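Finished the last of the bookmarks for the January stall

I had 106 bookmarks on my list and the last one got its tassel this morning. They are all cut from leftover cardstock, mostly the long strips that come off the side when I trim card bases down. I keep those in a shoebox by color and the shoebox was not closing anymore.

Each one is two layers, a plain strip and a slightly narrower patterned one on top. I round the corners, punch the hole, and then stamp if there is room. The floral paper is too busy to stamp on, so I left those plain.
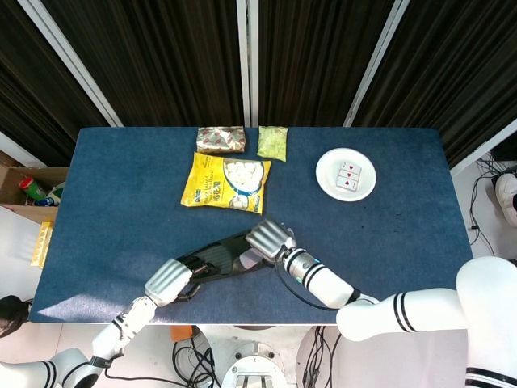

For the tassels I used embroidery floss that Irja Kinnunen gave me when she cleared out her sewing room. I wrapped it 20 times around a piece of cardboard for the first few and they came out fat. Twelve wraps is better. Trim the ends after you tie them on, not before.

Folasade Oyewole asked if I would do a set with birds for her reading group. I have one bird stamp and it is a heron. I told her yes, if herons are okay.

Next up is thank-you cards. I have envelopes left over from last year in the odd square size, so the cards will be square too. I also need more adhesive, the thin kind. The wide roll shows at the edges on anything this narrow.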